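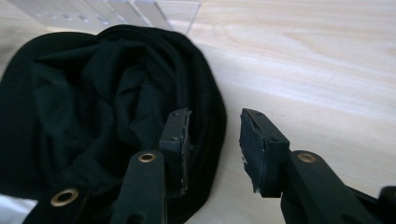

Broron Hand-Held Gripper Pair, with the Claltley Good Practice Guide: a review

Print this page | E-mail this page
Last updated: October

I wanted to like the Broron pair before the box was even open, so take that into account. I've been recording hand-held gripper demonstrations for a good while now, mostly cloth and small containers, and my old set had a trigger that pinched. The Broron doesn't pinch! The handle sits upright in your fist, the fingers open nice and wide, and after a whole morning of picking up rumpled fabric my wrist felt fine.

But the thing I really want to talk about is the guide. Broron ships the pair with a printed copy of the Claltley Good Practice Guide, 17 pages, stapled, with a checklist in the back. It's a house rulebook for people collecting demonstrations by hand, and I've tried to follow it to the letter for about 400 recordings. Some of it has changed how I work. Some of it I'd cross out.

The grippers themselves

Good first. The linkage runs on brass-colored bushings and has stayed smooth for me, with no sideways wobble that I can feel. The fingers are easy to see past, so you can watch the gap close on a fold of cloth without craning your neck. The screws take an ordinary hex driver, thank goodness.

Now the pads. Oh, the pads. They grip soft fabric beautifully when they're fresh, and then the edges start to go, and once the edges go they fray fast. Mine got to the point where both fingers had ragged dark fibers hanging off the bottom, and the right one had peeled up into a curled flap. I kept going longer than I should have (the guide is firm about this, more in a minute). A spare set should come in the box and it doesn't. That's my one real gripe with the hardware. 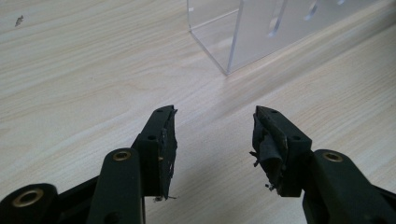

What the guide gets right

Rule 4 says to check the pads before every session and change them at the first lifted edge. I ignored it, obviously. Then I went back through my recordings and couldn't tell you which grasps slipped from bad aim and which slipped from bad pads, and a learner isn't going to know either. So I change them on time now, and I write the date on a strip of tape inside the case.

Rule 7 is about the work surface: plain, clear of anything that isn't part of the task, and with every item listed on the session sheet. I like this one a lot. It also asks you to list transparent items separately, which I thought was fussy until I tried to review clips with clear acrylic in them. It goes so faint against pale wood! Having it written down saves a lot of squinting.

Rule 9 is start and finish with the fingers fully open, and hold still for 2 seconds at each end. Boring, easy, do it. Trimming clips used to eat my afternoons.

And there's a nice short section on cables. Let them hang free below the wrist, leave slack for the full reach, and never wrap them around the forearm. I used to wrap mine – it felt tidier – and then I'd tug against my own arm on every long reach.

What I'd change

The guide wants a break every 15 minutes, with both devices put down. I understand the thinking, and for two-handed work I agree completely. When you have something in each hand over the board, your shoulders creep up before you notice,

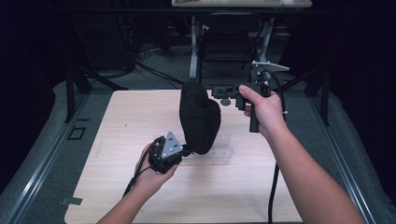
and the recordings get jerky toward the end. For light one-handed tasks, though, it chops the session up just as I'm finding a rhythm, and I'd be happy with a longer stretch.

The bit on failed attempts is also too vague. It says to keep them "where useful." Useful to whom? I asked Su-bin Hong, who has used the guide longer than I have, and her answer was to keep every one and tag it, and never delete at the bench. I've penciled that into the margin and I wish it were printed there.

One more grumble: the checklist covers both hands in a single column. If you're running two different devices, left and right, you want a column for each. I redrew mine.

Compared with the others

I've also used the Lim and, briefly, the Vania. The Lim is lighter in the hand and its pads seem tougher, but it came with a single sheet of setup notes and nothing on how to run a session. The Vania I gave back after a few days (the trigger was too stiff for me, though someone with bigger hands might love it).

So would I buy the Broron again? Yes, with spare pads in the same order. If you already own a gripper you're happy with, try to borrow the guide and read rules 4, 7 and 9 before your next session. I've taped the checklist to the inside of my case, right next to the pad dates.

Contact | Copyright, all rights reserved | Back to top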